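Search this site
Enter keywords
Go

Print this story | E-mail this story

The Trial Period

May 28, 2026

The Trutico Home Tuition Plan costs £569, or nothing at all if you send everything back within 90 days, and I am the sort of person who believes in the second price.

What you get is a pair of grippers with handles, a charger, and a booklet. What you don't get is a robot. The robot is called Trurach and lives at the showroom in Henao Street, where it waits to be taught. You hold the grippers, you do your chores with them, and after enough lessons Trurach is driven round to your house and does the chores itself. The booklet described this as "a partnership". I had been in one of those before and read on with care.

I signed up in April. My sister, who had lent me the money for the deposit, asked what was wrong with my hands.

"They're not scalable," I said. I had got this from the booklet.

Lesson one was folding a tea towel. I folded it over and over until it had the exhausted look of a thing that has been improved. Lesson two was spoons. By lesson three I was stirring my tea with the left gripper while the right one held the biscuit, and I had started to resent my fingers for showing off in the bath.

Lesson four was called Small Valuables. "Choose items you care about," the booklet said, "as your robot will learn from your care." I own very little that I care about and most of that is too big to lift. But I did have my aunt's earrings, which came to me in an envelope with no note, and which my sister has always said were meant for her. I got out the palm-tree sheet, smoothed it more or less flat, set the red box at the back, and tipped the earrings out in front of it.

Then I picked up a gripper in each hand and stood over them like a crab at a jeweller's.
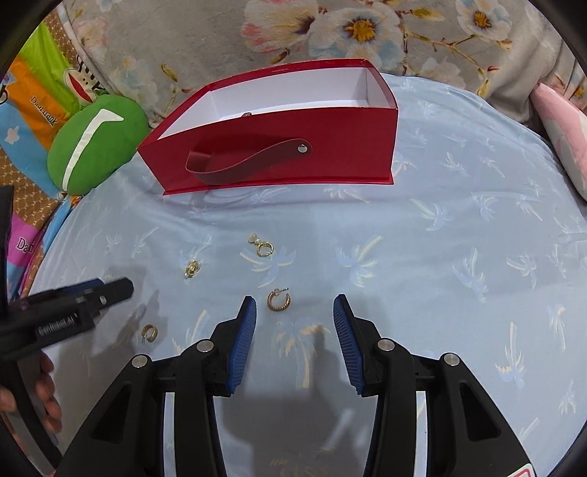 Lesson four, Small Valuables: the box, the earrings and both grippers.

A hoop is a spiteful shape. You close the pads on it and it considers its position and leaves. I chased the ribbed one past a palm tree and back again. It took me 20 minutes to get it as far as the rim of the box, where I sneezed.

I rang Trutico. The helpline is run from a place called Amine, which the woman said was lovely if you liked wind.

"I keep dropping it," I said. "Am I teaching the robot to drop things?"

She asked me to hold. There was some pan pipe music.

"You're teaching it to pick things up again," she said, when she came back.

"Is that in the booklet?"

"It's on a card we have."

I went back to it. I did Small Valuables that evening and the one after, and on the third I put all four in the box without a word to anybody, including the ones I usually say to hoops. I was so pleased that I telephoned my sister, who said she was glad, and when could she have them.

Trurach came in a van, with a man to carry its arms. It was smaller than I'd pictured and a bit scuffed. The man laid out the sheet, the box and the earrings, checked something on his tablet, and stepped back.

It did it beautifully. It reached down, took the ribbed hoop by its edge, carried it to the rim of the red box, and stopped. It stayed there for a moment. Then its whole upper half jerked forward, and the hoop went under the wardrobe.

"Does it normally do that?" said the man.

I said I couldn't think where it had picked it up.

He wrote something down. I had eleven days left to send it all back, and my sister was already on her knees with a torch.

Print this story | E-mail this story

Contact the editors | Copyright of each story remains with its author | Back to top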